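Spray bottle or mister for houseplants in winter?
Zastodham Growers Board > Indoor plants

renzo_marino
Heating has been on since the start of February and the calatheas have brown edges again. I've been going round with a spray bottle every morning, 14 plants. Is it doing any good or should I buy a humidifier? The Soylu one is on offer in Varnberg.

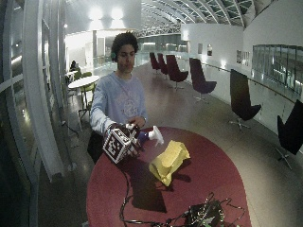 Spray bottle, white with a blue trigger

pottingshed6
Misting does nothing for humidity. It's gone in minutes. Stand the pots on a tray of wet gravel and move them off the radiator shelf.

Yanling Yao
Don't agree with that. I've misted mine for 3 years and the ferns are fine. Calatheas are fussier about tap water than air in my experience. What are you watering with?

renzo_marino
Tap water, left out overnight.

pottingshed6
Leaving it out won't shift the salts. And ferns being fine doesn't prove the misting did it, yours are in a bathroom if I remember right.

Yanling Yao
Kitchen. But yes, it's steamy.

ploltance_pete
Rainwater if you can get it. I have a butt outside the back door and fill a can on Monday for the week. As for the humidifier, I had one and got sick of cleaning it.

renzo_marino
No garden here so no butt. Might try filtered. What colour do people's brown edges go? Mine are more of a rust colour, nearly orange in places.

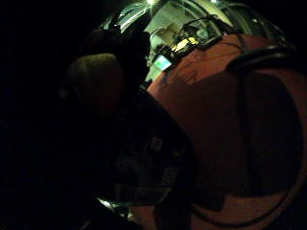 Brick orange going to rust

pottingshed6
Rusty and crisp is usually dry air or salts. If it was soft and dark I'd look at the roots. Cut the feeding until spring as well.

Yanling Yao
Agree on the feeding. Still going to mist.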